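Hotel group sets August vote on cleaning robots

Sun 14 July

Brisetti, which runs 27 small hotels and guesthouses, will decide in August whether to put money into bathroom-cleaning robots. The company has already seen two sales pitches. It has yet to see a machine finish a room.

The proposal comes from Trasulus, a robotics supplier that wants Brisetti to lease 20 units for its busiest properties. A smaller firm, Lougher, is offering a shorter trial with fewer machines and a lower deposit. Neither has put its cleaning times in writing, according to a planning memo sent to hotel managers this week.

The memo says the leases would take up 56 percent of next year's equipment budget. That money now pays for laundry machines, vacuums and replacement plumbing. It doesn't say which of those would wait — and managers at the older properties have been asking.

Trasulus says its robot can handle 80 percent of the work in a standard bathroom. The memo repeats the figure without saying what a standard bathroom is. Brisetti has few rooms that match one another. Many were converted from apartments, with sloped ceilings, odd corners and whatever fixtures the last owner left behind.

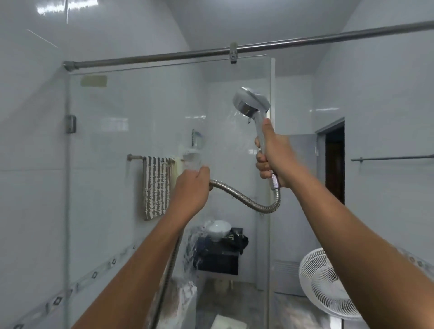
Rinsing down a shower is one of the jobs the leases are supposed to cover, and it's a fair test of the claim. Done by hand, it takes one hand up high on the shower head and the other lower down, keeping hold of a long metal hose. There is a clear glass panel to work around, two towels hanging on a bar behind it, and an electric fan on a stand off to the right. A machine would have to manage all of that, or someone would have to clear the room first. The memo sets aside no staff time for clearing rooms.

Training and repairs are missing from the budget too. Millora, the contractor that services Brisetti's current equipment, has not been asked for a quote.

Managers have until the end of the month to send in comments. A cheaper option, new hand tools and longer cleaning shifts, is mentioned once in the memo, on the last page, with no price next to it.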